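2020-01-22

I went to the Fledthorpe open day expecting a sales pitch, and I got one, though a milder one than I had feared. Fledthorpe is a shared workshop and studio space in an old printing hall, and twice a year it opens its doors so people can look at what the tenants do all day. The December date was moved to January. The email about that went out late, so I had already made one trip for nothing.

The leaflet promised "600 square meters of making." I didn't measure, but a good part of that seemed to be corridor.

## The table setting talk

The part I had come for was a session called "Living with fewer things," run by Szalai, a small homewares studio on the upper floor. Their claim is that most kitchens hold too much, and that you can get by with a mug, a board, a bowl and one decent bottle for each person. I own a lot of mugs and I use them all, so I was not an easy audience.

We were encouraged to pick things up, tip them over and put them back wherever we liked. I approve of that. At last year's Trima fair you couldn't touch a spoon without someone coming over.

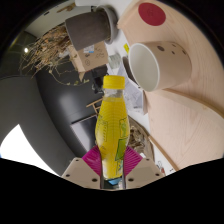 The mug was my main problem with the whole talk. Szalai sells it for 50 dollars, and the argument is that you'll keep it for life. Maybe. I've kept a mug that cost me two dollars for most of my life as well. The speckled look is nice enough, and I'd be happy to drink from it, but a few brown spots on a pale background don't add 48 dollars for me.

I had less to complain about with the board. It's a plain light wood and big enough to put several things on, and I can picture it on a table at home. When I asked what oil they use on it, I was told "a natural one." I asked again and got the same answer with a smile. If you want 140 dollars for a board, you should know what's on it.

The drinks got a lot of praise too. Everyone agreed that a small bottle on a coaster makes you slow down and notice what you're having. I drank mine while looking for a place to sit, so I may have missed the effect.

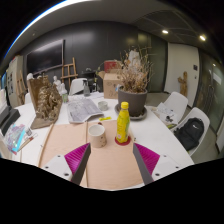
*The Szalai table: speckled mug, yellow bottle on its coaster, and the big plant at the back.*

What I did like was that the table had been left as a working table. There were papers all over the far side, and a cardboard box was standing open next to the plant pot. It did weaken the case for owning fewer things, and I trusted them more for it.

## The rest of the building

Foretti, the tenant downstairs, sells shelving. Their smallest unit is 400 dollars before delivery, and the delivery price is "on request," so I didn't request it. The coffee was free and weak. The stairs are steep and there's no elevator that visitors can use, and the leaflet should say so.

Would I go again? Possibly, if the date holds. I came home with a price list and the same number of mugs I left with.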